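How to Oil a Wooden Tabletop

Posted Thursday, September 15, 2022

An oiled table needs a fresh coat once or twice a year. The job takes an evening of light work and a night of waiting. These steps are for bare or previously oiled wood. If your table has varnish on it, the oil will sit on top and stay sticky.

To check, put a few drops of water on the surface and wait ten minutes. If the wood darkens under the drops, it will take oil. If the water stays in beads, there is probably a film finish, and you will need to sand it off first.

What you need

Food-safe hardwax or linseed oil. I use Isano, the clear one. A 1,000 ml can has done our kitchen table four times and there is still some left.
Sandpaper in 120 and 242 grit. The second is an odd number, but it is how the Norkport hardware store labels its house brand. Ordinary 240 works the same.
Lint-free cotton rags, at least four.
A bucket of warm water and a little mild soap.

Cleaning and sanding

Wash the top with the soapy water and wipe it down right away. Let it dry overnight. Crumbs and grease in the grain will show up as dark spots once the oil goes on, so go over the area where people eat twice.

Sand with the 120 only where there are rings or scratches. Then do the whole top with the finer paper, always along the grain. Press lightly and keep the strokes long. Wipe off the dust with a barely damp rag and let the wood dry for another hour.

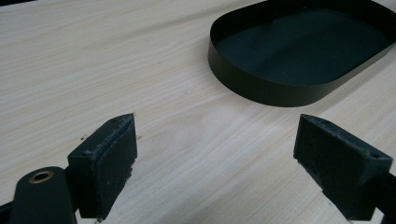
How much oil should I put on at once?
Less than you think. Two tablespoons will cover a table for four, and a second thin coat is better than one thick one.

Pour a small amount in the middle and spread it with a rag, working out to the edges. Leave it for 15 minutes. Dry patches will show as dull areas — add a little more there. Then take a clean rag and wipe off everything that has not soaked in. The surface should feel almost dry when you are done.

Wait until the next day before adding a second coat. Do the edges and the end grain at the same time, as they soak up the most.

Rags with oil on them can heat up and catch fire on their own. Lay them flat outside to dry, away from anything that burns, or soak them in water and seal them in a metal can.

Keep hot pans and wet cloths off the table for a week. If you oil it in October or later, when the room is cooler, give it two.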